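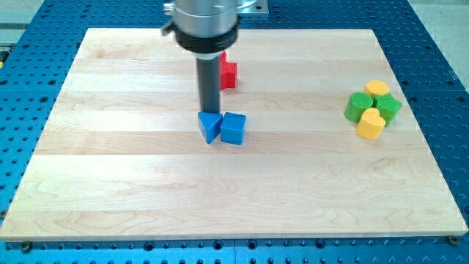 HOME ENTERTAINMENT

Buying a soundbar for a small living room

November 2020

Most televisions sold now are thin, and thin televisions have poor speakers. There isn't much room behind the panel for a driver of any size, and the ones that do fit usually point down at the furniture or back at the wall. Voices come out muffled. Music in films has no bottom end. People turn the volume up to follow the dialogue, then turn it down again when something explodes.

A soundbar is the usual fix. It sits under the screen, connects with one cable, and costs a good deal less than a receiver and a set of separate speakers. The trouble is that the market is crowded, and the boxes are covered in terms that don't mean much until you have the thing at home.

We spent several weeks with three bars, from Roruser, Clatell and Brolmont, in an apartment living room that measures 12 feet along its longest wall. The couch is against one side and the TV against the other. The floor is bare wood with a rug, and there is a window with thin curtains. It's an ordinary room and not an especially good one for sound, and that suited us.

Start with the room

Soundbars are often sold on power, and in a small room power hardly matters. All three of these went louder than we wanted to sit through. What mattered more was how each one behaved at the level people use in the evening, with a neighbor on the other side of the wall.

Measure the space under your screen before anything else. TV feet have moved to the outer corners on many sets, and a long bar may not fit between them. Height is the other problem. A tall bar can cover the bottom strip of the picture or block the sensor for the TV remote. The Clatell did this on our stand, and we had to raise the television on a shelf riser to get the remote working again. The Roruser is low enough to slide under most sets without any of that.

Wall mounting solves both problems if you are allowed to drill. All three come with brackets, though Brolmont leaves out the screws and the paper template the other two include.

Look at where the sockets are, too. On the Brolmont they are in a recess on the back that is too shallow for some HDMI plugs, so a stiff cable pushes the bar away from the wall. A cable with a slimmer plug cured it.

Connections

If your TV has an HDMI socket marked ARC or eARC, use it. The bar will turn on and off with the television, and the TV remote will control the volume. ARC carries ordinary stereo and compressed surround sound. The newer eARC version has the bandwidth for uncompressed soundtracks, mainly of interest to people who still buy discs.

An optical cable works as a fallback. It sounds fine for broadcast TV and most streaming, but it won't carry Dolby Atmos, and with many sets you'll be back to using a second remote for volume.

Bluetooth is handy for music from a phone. Don't use it for the TV. The delay is usually small, but once you have noticed lips moving out of step with words it is hard to stop noticing.

We did run into trouble with HDMI control on the Clatell. Now and then the bar would switch itself to the TV input while we were playing music from a phone with the set off. Turning off the control feature on the games console stopped it. The manual has nothing on this.

Voices

Dialogue is the reason most people buy one of these, so we gave it the most time. A bar with a center channel has one driver, or a group of them, set aside for speech. Simpler stereo bars have to make a center image out of the left and right sides, and that falls apart a little if you sit at the end of the couch.

The Roruser is a stereo bar and the cheapest of the three. From the middle seat, voices are clear and well forward of the background. From the side they drift toward the nearer end of the bar. It has a speech mode that lifts the upper midrange, and this helps with news and talk shows. With films it makes everything sound a bit hard, and we left it off.

The Clatell has a proper center channel and it shows. We could follow quiet conversations in a drama at a low volume without reaching for the subtitles, from any seat. There are 4 steps of dialogue boost, and the second was enough for everything we watched. The top one thins the sound out so much that it is hard to see who it's for.

The Brolmont also has a center channel but a warmer balance. Deep male voices have more weight than they should. After a while we turned the bass down two notches in the app and were happier.

Bass, and whether you want a subwoofer

Clatell and Brolmont both supply a wireless subwoofer. Wireless here means it has no cable to the bar – it still needs a power outlet, so plan for that. In our room there was only one sensible place for it, beside the couch, and both boxes sounded boomy there until we pulled them out a few inches from the corner.

The Clatell sub is the better of the two. It is quick, and it stays out of the way until a soundtrack calls for it. The Brolmont goes deeper, enough to rattle a loose picture frame on the far wall, and it is slower to stop. Action films are fun with it. Bass guitar turns into a hum.

Both have a night mode that holds the low end down and evens out loud and quiet passages. If you live in an apartment you will use it often. On the Roruser, without a sub, night mode makes so little difference that we forgot it was on for several days.

The Roruser does reasonably well by itself, given its size. It doesn't try for low notes it can't play. There is enough warmth for TV drama and sport, and you can add a sub from the same range later, though by then you would have spent nearly as much as the Clatell costs.

Height effects

The Brolmont is the only one of the three with drivers that fire upward. The idea is that sound bounces off the ceiling and seems to come from overhead. It needs a flat ceiling of ordinary height to work. With rain and aircraft we heard some real height, mostly in front of us and above the screen. Nothing ever seemed to come from directly above the couch.

The Clatell accepts an Atmos signal and does its height processing with ordinary forward-facing drivers. The result is a wider, taller sound, pleasant enough, but not one we would pay extra for. If overhead effects are what you're after, a system with separate speakers is still a better use of the money.

Music

Soundbars are rarely good with music, and two of these are no exception. The drivers sit close together, so there is little stereo spread, and processing meant for films tends to smear things. Turn off any surround mode before you judge one. The Clatell in its plain stereo setting is decent company in the kitchen or over dinner. The Brolmont is too heavy and the Roruser too light.

For anyone who listens to music seriously and watches films only on weekends, a pair of powered bookshelf speakers is worth considering instead. We plugged our usual Delić pair into the same television for comparison, and for albums they were well ahead of all three bars. They also take up two stands' worth of floor, need a cable across the room, and have no center channel.

Apps and remotes

Roruser has no app at all, just a small remote with clear buttons. A row of lights on the front shows the volume and the input, and you have to learn which color is which.

Clatell's app is plain and works. Setup took a few minutes, and a firmware update in September added separate level controls for the center and the sub. Brolmont's app wants an account before it will show you anything, and it lost contact with the bar 3 times while we had it. The bar kept playing, so this is an annoyance more than a fault. Its remote has a proper display, and once the bar is set up you can leave the app alone.

Which to buy

For a bedroom or a small screen, or if you only want to hear what people are saying, the Roruser is enough. Sit in the middle and leave the speech mode for the news.

The Clatell is the one we would keep. Voices are clear at any volume, the sub is well behaved, and it is the only one we were willing to play music through. Check the height against your TV stand first.

The Brolmont suits a bigger room than ours and someone who mostly watches action films. If you can, hear it in a store before paying for it, and ask them to play something with plenty of talking.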